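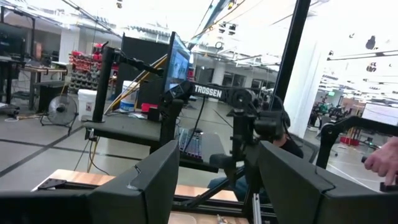
Glenys Nepia asked last month why the follower arm jumps when you plug the leader back in mid session, and could we please write it down somewhere instead of answering it in chat every time. Fair. So, the FAQ. Covers Stomus (the control and recording stack) and a bit of Hundel (the planner). Send corrections to Aatos Laaksonen or just edit the page.

GETTING STARTED

Which parts do I need?
For teleop and recording, only Stomus. Hundel is for autonomous moves and replay with collision checks. You can install Hundel later, it picks up the same config folder.

Does it run without a real-time kernel?
Yes. Most of our stations don't have one. You'll see the odd late cycle in the log, fine for teleop. If you're doing force control, get the real-time kernel and pin the control process to its own core.

Which config file wins?
Station file, then user file, then defaults. Station file is the one named after the hostname. If you cloned a machine and forgot to change the hostname you are now editing somebody else's station. Check the first line of the startup log.

Can I use my own arm?
If there's a driver that gives joint positions and accepts joint targets, yes. Copy the template driver, fill in four functions, run the driver check. Gripper counts as a joint. Units are radians everywhere, also for the gripper, sorry.

CONTROL

Why does the follower jump on reconnect?
Old behavior: leader comes back, Stomus sends its current pose as the target, follower goes there as fast as limits allow. Since the December release there is a ramp. Set sync_on_connect to ramp in the station file. It's off by default for old configs because two groups had scripts that depended on the jump. Turn it on.

What rate does the control loop run at?
Set it per station. Cameras are on their own clock at 60 frames a second and get matched by timestamp afterwards. Don't try to lock the two together, Niilo spent a long time on that and we backed it out.

Arm feels laggy.
Check in this order:
- smoothing. Someone before you may have set it high
- USB hub. Put the leader and follower on separate controllers, not one hub
- the viewer. Close it. If the lag goes away it was the viewer
- battery saver on laptops

Still laggy, record a short trace with stomus trace and send it over.

Arm sags when I let go of the leader.
Gravity compensation has the wrong payload. If you changed fingers or bolted a camera on, the mass in the tool file is out of date. Weigh the new part, put it in, restart. Do not fix this by turning up gains. It'll look fixed and then it will hum.

What does fault 1022 mean?
Joint target too far from the measured position. Nearly always one of: follower touching something, a joint zero that's moved, or a dropped packet burst. Clear it from the keyboard with C, after looking at the arm. If it comes back at the same pose it's the zero. Redo homing on that joint only.

Can I raise the velocity limit?
You can. Start low, around the table with nothing on it. The limit in the station file is a ceiling and user files can't go over it, that's on purpose. Ask whoever owns the station.

Where is the software stop?
Space bar, as long as the Stomus window has focus. Which is why the hardware stop exists. Use the hardware stop.

PERCEPTION

Do I need to recalibrate the wrist camera after every crash?
After a hard one, yes. After a light bump run the quick check first - it looks at the board from five poses and gives you a number. Green, carry on. Yellow, carry on if you're only doing teleop. Red, full calibration, takes 20 minutes if you have the board handy.

The fingers are in every wrist image. Mask them?
Depends. For policy training leave them in, the model does better when it can see where they are. For the point cloud mask them out or the planner thinks there is an obstacle glued to the hand. There's a mask_tool flag, on for Hundel, off for recording. New fingers need a new mask. People forget this one constantly.

Depth is full of holes.
Shiny things and very close things. The wrist camera has a minimum distance and you are probably under it. Use the fixed camera for depth at the last bit of an approach.

Colors differ between stations.
Auto white balance. Lock it. The lock goes in the camera section, and you have to restart the camera process as well as the main one.

PLANNING

Hundel says no plan found but the path is obviously clear.
Open the planning view and look at what it thinks the world is. Usual finds: the table is modeled too high, there's a leftover object from a previous run, or the cable keep-out is enormous. Clear the scene with hundel reset. If the start pose is already in collision it'll say so, but only in the long log.

Can it plan for two arms at once?
Yes but slow. Timeout is 60 seconds by default. If it's hitting that, plan one arm with the other parked. Elli Saarinen has a branch which is faster, not merged, ask her before relying on it.

Why did the replay not match the recording?
Replay sends the recorded targets, not the recorded positions. With different gains or a different payload you get a diferent motion. Use replay --measured if you want the positions.

RECORDING AND TOOLS

Where do episodes go?
Local disk first, then the Covine uploader moves them when the station is idle. Don't record straight to the network drive. Dropped frames, every time.

How do I throw away a bad episode?
Press D before starting the next one. Later than that, mark it in the browser tool. Please mark, don't delete, the index gets confused and Oona has to rebuild it.

Can I rename joints halfway through a dataset?
No.

The converter runs out of memory.
Add --chunked. It should of been the default, will be in the next release.

Are the Huttunen scripts still supported?
Only the exporter. The rest stopped working with the new timestamp format. If you still need one of them say which one, porting is usually an afternoon.

My question isn't here.
Search the tracker first, then open an issue with the startup log and the station name. Screenshots of a terminal are hard to search, paste the text.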